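Brestener Wool: Frequently Asked Questions

Where does your wool come from?

All our wool is bought from farms near Barklow, where we also have the shop. We started in 2014 with one kind of yarn, and today we have 48 colors in the Prilevetti line and a smaller choice in undyed wool.

How do I choose between Prilevetti and the undyed wool?

Prilevetti is spun softer and is good for everything that touches the neck. The undyed wool is stronger and a little bit rough in the beginning. It becomes more soft after the second or third wash. For socks we recommend the undyed wool, and for a baby blanket always Prilevetti. 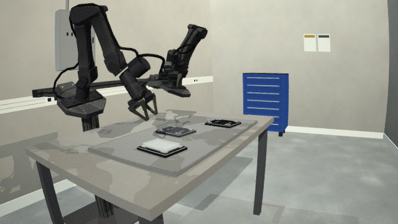
Do I have to wash the yarn before I knit?

No. We wash it at the mill. But if you want to mix two colors and one of them is a strong red, please make a test with a small piece first. Leave it in cool water for one hour and look if the water has changed color. Our red number 941 is known to give some color in the first wash.

How do I wash a finished sweater?

By hand, in cool water, with a wool soap. Do not rub and do not twist. Press out the water in a towel and let the sweater dry flat, away from the heater. A wool program in the machine is possible for Prilevetti, but we do not give a guarantee for this.

How do I store yarn during the summer?

Moths like wool that has been worn, so everything must be clean and fully dry before you put it away. We advise to do this in June at the latest. Any box with a lid that closes well will do the work. I prefer the kind of container you see here, milky with a very light mint tone, where some light comes through the wall. Put a paper with the color number inside the box too, for you will not remember it in the autumn.

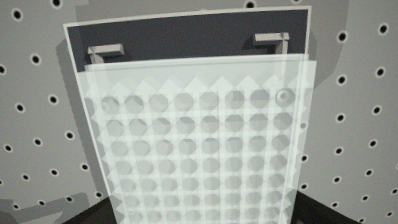
Does the Nuchit lavender bag really help against moths?

It helps to keep them away, but it does not kill them. One bag is enough for 5 skeins. The smell becomes weak after one season and then you must change the bag. If you already found holes or small white threads, put the yarn in a closed bag in the freezer for one week, take it out for two days, and repeat.

Can I return yarn which I did not use?

Yes, if the paper band is still on the skein. We cannot take back yarn that was already wound into a ball. Please write the order number on a note in the package. The postage is paid by the customer.

When do you send the orders?

We pack every Friday. Orders which come before noon on this day still go out, and later ones must wait for the next week. If you need the same dye lot as in an older order, write the lot number in the comment field and we will look if we still have it.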